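Skevholm Sorting Room: Table Layout, Bins and Small Packages

Gallery and notes, posted June 1, 2022
Compiled by Ayanda Mnguni, with corrections from Habibur Bandara

The sorting room at Skevholm handles small, light items that arrive mixed: flexible packets, sleeves, pouches, crumpled wrap and the occasional loose part. The notes on this page cover the three-bin table, its wall panels, the bin colors and the rules for deciding what goes where. They replace the January version, which still listed the four-bin layout.

The layout is used at Skevholm and at the Majumder annex. Drarlow keeps a longer table with a different bin order and has its own page.

Table surface

The top is white and rectangular. White was kept after a short trial of a dark gray top, on which black wrap and dark pouches were hard to find. The drawback of white is that pale items get missed near the edges. Clear film is the worst case on either color.

The surface is wiped at the start of a session and again whenever a package has leaked powder or adhesive. Use a damp cloth and let the top dry before putting items down. Thin packets stick to a damp surface and lift at one corner only, which creases them.

Nothing is taped to the top. Earlier tables had bin outlines marked in tape, and the tape edges caught the seams of flat pouches.

Wall panels

Three panels close off the left, back and right sides. The front stays open. They are pale gray, a shade chosen to stay distinct from the white top without throwing color onto it. Their main job is to keep light items from leaving the table. A flat packet slides a long way on a smooth top, and before the panels were fitted a good share of lost items turned up on the floor behind the table.

The panels also cut down on background clutter. Sipho Jacobs asked for this after comparing sorting errors at the enclosed table and at an open table next to a stocked shelf. Out of 1,058 items put through the open table, 22 ended up in the wrong bin. The enclosed table had 15 from the same number. The difference is small and the two runs were done on separate days, so it should be read with some care.

Do not lean stock, cardboard or clipboards against the inside of the panels.

Bins

The bins are open-topped and rectangular, and they stand side by side toward the rear of the table. The order from left to right is white, red, green. Keep this order at both sites. Ruwan Miah found that swapping red and green between sessions produced more errors than any change in the items themselves.

White takes wrap, film and anything crumpled that no longer holds a shape.
Red takes closed packets and sachets, gray and silver ones included.
Green takes items set aside for a second check.

The bins may touch. A gap between them is a place for thin packets to fall into, and once a packet is standing on edge between two bin walls it is slow to get out. Push the three together and square them to the back panel by eye. 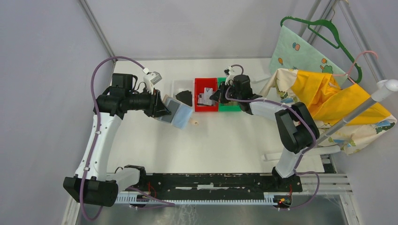

Bin depth was the subject of more discussion than bin color. Shallow bins are easy to reach into and make their contents simple to check, but they fill quickly when the items are springy. Crumpled film takes up far more room than its weight suggests. Deep bins hold more and hide more. The current bins are the middle size from the Lellell range, and they are emptied on a fixed round without waiting for them to fill.

If a packet comes to rest upright against a bin wall, leave it unless it stands above the rim. Pressing contents down is not allowed in the red bin, where sachets can split.

The white bin on a white table is a known weak point. Its rim is hard to pick out under flat overhead light, and Obaidul Kumarasinghe has asked for a darker replacement. For now it stays, mainly to keep the color order the same as at the annex. A rim marker was tried and rubbed off within a session.

Items in the working area

The area in front of the bins is kept for items not yet sorted. Spread them out so that they do not overlap. A pile is acceptable only while a new batch is being tipped out, and it should be thinned before sorting begins.

Flat flexible packages
These bend under their own weight and swing when held by one end. Pick them up close to the stiffest part, usually a printed panel or a sealed strip. Packages held at an angle should be brought level over the bin before they are let go. Released at an angle, they tend to land across two bins.

Small rounded items
Caps, plugs and similar parts roll. They go in last, after the flat items near them have been cleared, so that they are not pushed toward the front edge. If one is found underneath a packet, sort the packet first and then look at the surface again.

Crumpled items
Do not flatten them to identify them. If the material cannot be named as it stands, the item belongs in green.

Mixed-material items
A pouch with a foil side and a film side is treated as a packet if it is closed and as wrap if it has been cut open. This rule was changed in January. Earlier logs follow the old rule, under which every foil-backed item went to red.

Batch size and records

A standard batch is 334 items. The number has no deeper meaning: it is what one transfer tub holds when filled to the line with the usual mix. Batches with a high share of film will come out lower, and the actual number should be written on the sheet in place of the standard one.

Each sheet records the batch, the site, the bin order, the totals for each bin and any item that could not be placed. Write a short description of unplaced items. "Unknown" alone is of no use to the person doing the second check. "Folded pouch, dark outside, no label, open at one end" is enough.

Totals are taken when the bins are emptied. Do not try to keep a running total during sorting.

Lighting

Overhead light is diffuse. Direct lamps were removed because silver packets reflect them, and a bright reflection on a sachet can make it look like clear film. If the room is used late in the day, close the blind on the window side. Low sun passes over the top of the side panel and puts a hard shadow across the left part of the table, where the white bin stands.

Check the light by placing one silver packet and one sheet of clear film in the center of the top. They should be easy to tell apart from the front edge. If they are not, report it before starting a batch.

Resetting the table

Empty the bins in the order green, red, white. Green goes first so that set-aside items are bagged and labeled before anything else is moved. Wipe the inside of each bin if there is powder in it. Put the bins back in the same order, with the rims level and the long sides against each other.

Look along the foot of each panel. Thin packets settle into the line where the panel meets the table, and pale ones are easy to pass over there. Run a stiff card along the line from back to front.

Fresh items are not tipped out until the sheet for the previous batch has been signed.

Differences at Majumder

The annex follows the same color order and the same item rules. Its back panel is slightly taller, and its tabletop sits lower. Bins from the two sites are interchangeable, but tubs are not: the annex tubs have no fill line. Batches moved from one site to the other should be counted again on arrival.

Open points

The replacement for the white bin has not been chosen. Dark blue and yellow are both under review, and samples of each are with Obaidul Kumarasinghe.

The item rules do not cover padded mailers. Until they do, closed mailers go to green whatever their size.

Ruwan Miah is rewriting the section on mixed-material items to include pouches with a zip seal, which can be open or closed without having been cut. Comments on the draft go to him directly, with the batch sheet attached where one exists.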